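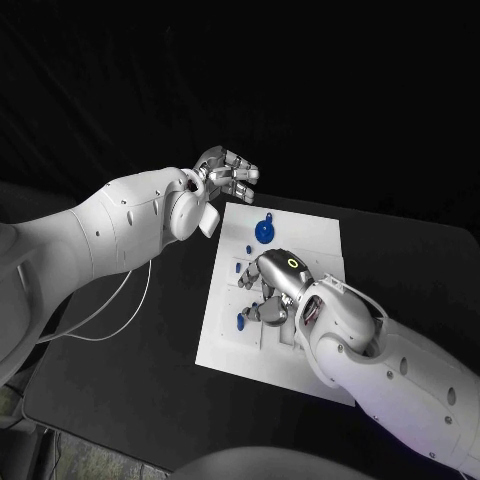 White board, black table.

My aunt Remedios owned one cutting board for her whole adult life, and I have owned, at last tally, more than I'd like to put in writing. I thought about this while packing up the kitchen in Akcombe, which took me most of January and a quantity of newspaper I had to beg off the neighbors.

You learn unpleasant things about yourself when you pack a kitchen. I have three garlic presses. I don't like garlic presses. One of them still had the cardboard tag on it, and I stood there at 6 in the morning reading the tag, which told me to rinse before first use, and I felt judged.

The move itself is only as far as Didport, 4 miles down the road, so everyone assumes it's easy. Rowena suggested I could "just do it in trips." I have now done it in trips. A short move is a long move with no deadline. You take over a lamp and a bag of shoes, you sit on the floor and eat a sandwich, and then you drive back to the old place because that's where the chairs are.

The new kitchen is smaller. The old one had a pantry you could stand in and sulk. This one has a cupboard with a door that opens the wrong way – toward you, if you are me, and standing where I stand. Osvaldo next door says the people before me took the door off and kept it behind the couch for years. I'm giving it until spring.

So I've been getting rid of things. The rule was going to be that anything I hadn't touched in a year had to go, but that would have cost me the fondue set, and I'm not ready to be a person without a fondue set. The new rule is vaguer and changes depending on how tired I am. The bread machine went to Gerardo, who asked for it and then looked sorry. The good stockpot stayed. The bad stockpot also stayed, on the grounds that it was inside the good one and I didn't notice.

I sold the big table for $300, which pleased me until I priced a smaller one. Smaller tables cost more. I assume you're paying for the restraint.

Still to come over from Akcombe: the spice rack, the box marked MISC, the other box marked MISC, and a fern. I'm going back for the fern tonight. The chairs can wait until Rowena's brother is free with the van.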